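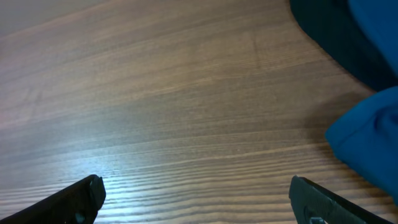

4.3 Finger comparison on garments

Most published results on cloth grasping report a success rate for one gripper and one choice of fabric, and we find it hard to say what such a number means. We therefore ran two sets of parallel fingers, the stock Tirkholm pair and the longer Skistside pair, on the same arm, with the same controller and the same items. Each attempt started with the fingers open above the table and ended when the item had been lifted clear or the controller gave up. We recorded 294 attempts per finger set.

The Skistside fingers did better on the first pass, by a margin that looked worth reporting. We no longer think it is. When the attempts were sorted by how the cloth was lying at the start, most of the gap came from the cases where a raised fold already stood between the fingertips. Any finger will close on a fold like that. On flat cloth both pairs failed often, usually by sliding over the weave, and the difference between them was small enough that 10 attempts going the other way would have erased it.

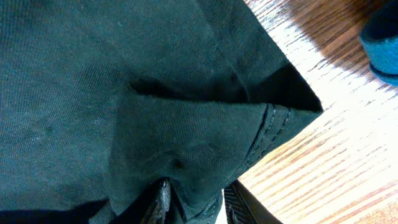 Figure 4. Green garment between the gripper fingers, seen from the wrist camera. The left fingertip presses into the cloth under a rumpled fold; the right finger stands beside the garment's edge. Part of a blue item is visible at upper right.

The wrist camera is the second reason for caution. Our labels were made from its view, and at close range the fingertips and the cloth hide each other. A tip that presses into a fold and a tip that has slipped under it can look much the same from above. Two people labeled the contact state separately and disagreed on 262 of the images, mostly in the last moments before closing. We kept the disputed images in the set and marked them. Dropping them would have raised the reported accuracy of the Llanos contact detector without making the detector any better.

Glare on the tabletop added a smaller problem. The detector, trained on over 4000 images from the Ulus bench, sometimes took a bright patch of wood grain for a cloth edge. Lowering the exposure helped there but cost detail in dark folds, and we did not find a setting that served both.

We would not choose between the two finger sets on this evidence. A fair test would fix the starting shape of the cloth and measure contact with something other than the camera that steers the arm. Section 5 repeats part of the comparison with force readings from the wrist, on flat cloth only.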